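Section 6. Setting up the power strip

Read this before you plug anything in. Most people skip it, and the box it came in did not help by promising "instant setup." We have yet to see a strip that sets itself up.

6.1 Choosing a spot

1. Clear a flat, dry surface. A plain tabletop will do. Carpet will not, whatever the leaflet says.
2. Lay the strip face up, with the switches where you can reach them.
3. Check that the cord gets to the wall without being pulled tight. Do not add a second strip to make up the distance.

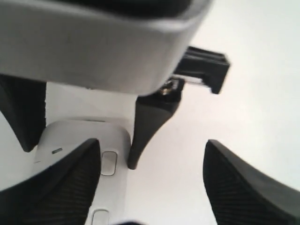 Fig. 1. At the worktable.

Note: The Gerstead sheet lists mounting screws as "recommended." Liis Petrauskas, who edits this manual, left them out on purpose. Unless you have a good reason to fix the strip to a wall, leave it on the table.

6.2 Adding up the load

4. Find the rating on the underside of your strip. Ours at Sondport is marked for 2000 watts in total. Yours may differ, so go by your own label.
5. Write down the wattage of everything you plan to run at the same time. Our list came to 1462 watts.
6. If a device has no wattage on it, do not guess low.
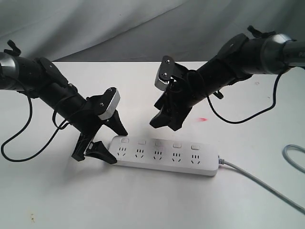

A total under the limit is no license to fill every outlet. Wattage printed on a small appliance is often the maker's best wish, and heaters should go straight into the wall anyway.

CAUTION: Never cover the strip while it is in use. "Heat-safe" sleeves are sold for this. We would not trust them.

6.3 Plugging in

7. Turn off the switch beside the outlet you want.
8. Look at the slots and match them to your plug. If the plug does not fit, stop. Forcing it will ruin one or the other.
9. Push the plug fully home, then turn the switch on. 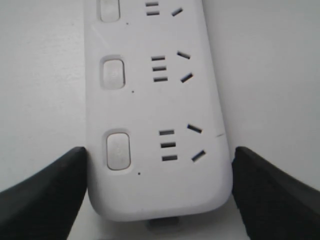

Fig. 2. Outlets, each with its own switch alongside.

Note: A switch that is off does not make a damaged plug safe to handle. Unplug the whole strip from the wall first.

10. Repeat the load check whenever you swap a device, even if someone assures you it draws next to nothing.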